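Equipment Review: Selness Height-Adjustable Work Table, Black Top
Thibodeau Shared Facilities Office
May 6, 2019

Purpose of this review

The Facilities Office was asked to assess the Selness work table as a possible replacement for the fixed-height benches now installed in the shared rooms of the Thibodeau building. Many of those benches date from the opening of the building and can no longer be repaired with parts from the original supplier. The office obtained 21 tables under a trial agreement and placed them in three rooms on the second floor. The findings below cover assembly, stability, the work surface, height adjustment, care and cost. Departments considering a purchase from their own funds are asked to read the section on ordering before contacting the supplier.

Delivery and assembly

The tables arrive in two cartons, one holding the top and the other holding the legs, crossbar and hardware. The cartons are heavy and should be moved by two people. On delivery, one top was found to have a chipped corner, and the supplier replaced it within the week at no charge.

The printed instructions are adequate but poorly ordered. The step in which the crossbar is fastened to the legs appears after the step in which the legs are fastened to the top, and staff who followed the sheet as written had to loosen four bolts and begin again. The office recommends that the crossbar be attached first. With that change, two people assembled a table in 23 minutes. A hex key is supplied. A second one is worth having on hand, as the supplied key is soft and rounds off quickly.

Stability

At its lowest and middle settings the table is very steady. Writing, typing and light assembly work caused no movement that users thought worth reporting. At the highest setting there is some sway from side to side when a person leans on the front edge. The sway is slight, and it lessened after the leg bolts were tightened a second time, one week after assembly. Rooms in which fine work is done standing up should plan for that second tightening and should place the table against a wall where the layout permits.

The leveling feet have a generous range and coped well with the uneven floor in the east room. They do mark vinyl flooring if the table is dragged — lifting is advised.

The work surface

The black top has a low sheen and is comfortable under the overhead lighting used in most of our rooms. Several users who had worked at the older white benches remarked that they noticed less glare by midafternoon. Against this, the black finish shows dust, fingerprints and eraser crumbs more readily than any surface now in use in the building. Rooms with an open supply vent above the table needed wiping every day.

Resistance to scratches was fair. Paper, notebooks and plastic trays left nothing behind. A metal ruler drawn across the top with normal hand pressure left a fine gray line, which faded with a damp cloth but did not vanish. The office suggests a cutting mat for any task that involves a blade. Tea and coffee left standing overnight came away cleanly. Permanent marker did not.

Height adjustment

Height is set by a hand crank on the right side. The crank folds under the top when not in use and turns smoothly under a moderate load. Moving from the lowest setting to the highest takes patience, and users who share a table between seated and standing work told us that they soon stopped changing it. A powered version is sold under the Wemosow name and uses the same top. It was not part of this trial, and the office offers no opinion on it.

The crank cannot be moved to the left side. This was raised by three departments and should be considered in any room where tables are set end to end, as the handle of one table may strike the leg of the next.

Care and warranty

The supplier recommends a soft cloth and mild soap. Solvent wipes dulled the finish on one test patch after repeated use and should be kept out of these rooms. The warranty covers the frame and crank for five years and the top for two. Damage from clamps is excluded, so departments that fasten equipment to the table edge should use padded jaws.

Cost and ordering

The trial price was 400 dollars per table, with a delivery charge of 50 dollars per order regardless of quantity. Orders are placed through Trultumum, the regional dealer, and should be combined across departments wherever possible. Replacement tops may be bought separately. Replacement cranks may not, except under warranty.

Recommendation

The Facilities Office recommends the Selness table for seated work and for rooms in which the height will be set once and left alone. It is recommended with reservations for standing work. It is not recommended for rooms where several people will adjust the same table during the day, or where daily cleaning cannot be arranged.

Comments from building users may be added to this page through the end of May.

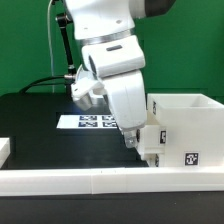

Comment from the east room: We agree with most of the review, but the remark about the second tightening should be moved to the assembly section. Two of our tables were put together by people who had read only that far, and both swayed until the bolts were tightened again. We would also ask whether the dealer can supply a better hex key with the next order.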